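Subject: Re: [hillach-players] Lemaire save limit and the night map
Date: August 2021 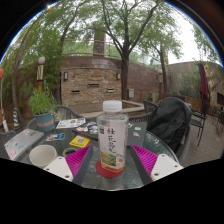 Water bottle on the patio table

> I'm on my second run of Hillach and the game won't let me keep
> more than 50 saves. Is that a setting, or is it fixed? Also, does
> anyone know if the night map in Lemaire opens before chapter 3?
> I've walked the harbor twice and the gate is still shut.

The limit is a setting. Go to Options, then Storage, and change "Slots" from 50 to 100. You have to do it from the title screen, as the menu is grayed out once a game is loaded. Old saves stay where they are. If you play the Nerico build, the same setting is under Profile.

The night map does not open before chapter 3. You need the lamp from the Hustden trader, and he only stocks it after the bridge is repaired. He asks 600 coins. I sold my spare armor to pay for it and didn't miss it later.

Once you have the lamp, sleep at the inn and leave by the back door. The harbor gate will be open. Going out the front puts you in the day map again, which I think is a bug, but it was the same on both of my runs.

One question back to the list: has anyone got the ferry to run at night? I have the ticket, and the ferryman still gives me his daytime lines. I'm on the current version with no mods.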